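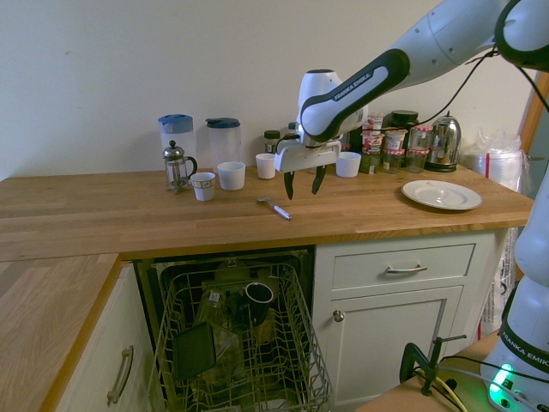 A reader wrote in to ask whether she could just split the kitchen stuff down the middle and skip putting any of it on paper, seeing as she and her husband were still on speaking terms. My answer was please don't! Write it down, every whisk of it, while you're both in a decent mood.

I did mine two years too late, so learn from me. Our lawyer at Barua charged by the hour, and we spent a painful chunk of one afternoon arguing over a stand mixer. You could buy a new one for less.

So, my tips for dividing up a household when you're getting divorced.

Go room by room and start with the kitchen. It has the most stuff and the least of it matters, so it's good practice before you get to the photo albums.

Use stickers. I bought a pack of 500 little round ones – two colors, one each – and we took turns. Anything with no sticker at the end went in the donation box.

Set a floor. Ours was 100 dollars. Anything worth less didn't get discussed for longer than it took to boil a kettle (we cheated on this with the cast iron pan, and I'm still not sorry).

Price things used. What you paid at the wedding registry means nothing now. I looked up our dinner set from Doltutau and it was going for 27 dollars, gravy boat included. That ended that fight pretty fast!

Keep sets together if you can. Half a set of mugs makes two people grumpy. Swap the whole lot for the good knives or the slow cooker.

Take pictures of the insides of cupboards before anybody packs, and email them to both of you the same evening.

Ask your lawyer or the court clerk how detailed your list has to be, as it's different from state to state. Ours wanted the big items named and the rest lumped together as "household goods."

And label the moving boxes on the side, not the lid – I stacked mine in September and didn't find the can opener until Thanksgiving.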